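Packing notebook, May
Ashwin Nadar

8:40 am. Line 2 back up after the belt change. Marcelino re-zeroed the Gresten arm and we ran 200 mixed bags before first break. Reject bin had more torn seals than I like. All of them were pillow bags picked near the end crimp, same as last time. The hard-sided packs went through fine.

Settings for whoever has it after me: close speed down one step, approach height unchanged. Please leave the approach height alone, it took most of last week to get back after somebody reset the recipe.

Totals since the changeover: 2191 mixed bags packed on the cell, 388 of those touched by a person at some point. That includes re-picks, fallen bags, bags turned face up for the label reader and everything pulled for a bad seal. I had been logging only the full stops, so my old sheet looks better than it should. Use this one.

Talked with the packers at shift change about what the job is now. Before the cell, four people stood at the table and filled cartons by hand. Now two stand at the cell and two are on hand picks of odd sizes, plus recording grasps with the hand-held grippers. Main complaint from the cell side is waiting. You watch for twenty minutes, then three things go wrong together and the light goes red. Main complaint from the recording side is thumbs. The handle wants a steady squeeze and after an hour it aches at the base. Marcelino is going to try rotating every 40 minutes. I said put it on the board so it doesn't depend on who is asking.

Pay grade question came up again. Recording work is still booked under general packing. I don't think that is right, because they are deciding how a bag should be picked and the arm gets trained from it. Wrote to Brarner about it, no answer yet.

The older hands pick differently from how I set up the arm. They come in from the sides low on the bag and gather two or three together before lifting. I had the arm going for one bag at a time from the top. Asked them to record it their way, no coaching from me. Soft wrappers on soft surfaces are where we have least, so keep adding those. Cartons on a hard table we have plenty of.

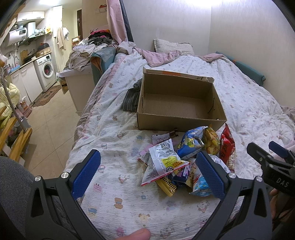
Snack packets on a quilt, jaws open, carton behind. Blue textured pads.

Notes on mixed piles:
Shiny wrappers confuse the depth reading on the cell. Crumpled ones are worse.
Overlapping packets, take the top one first even if the lower one is easier to reach.
Carton flaps folded back before starting. The arm still clips them about as often as it did in the first week.

616 recordings accepted to date. Marcelino checks them at his desk after lunch and wants a second person on it, so one of the packers will start learning the review screen. She asked for it herself. Need a login for her from Cellix.

2:15 pm. Second run, slower close. Fewer torn seals, but cycle time is up and the carton lane backed up once. Leaving it slow overnight.

To do: spare pads from Sjöberg, gloves in small, move the stop button on the table side, it is too far for anyone short.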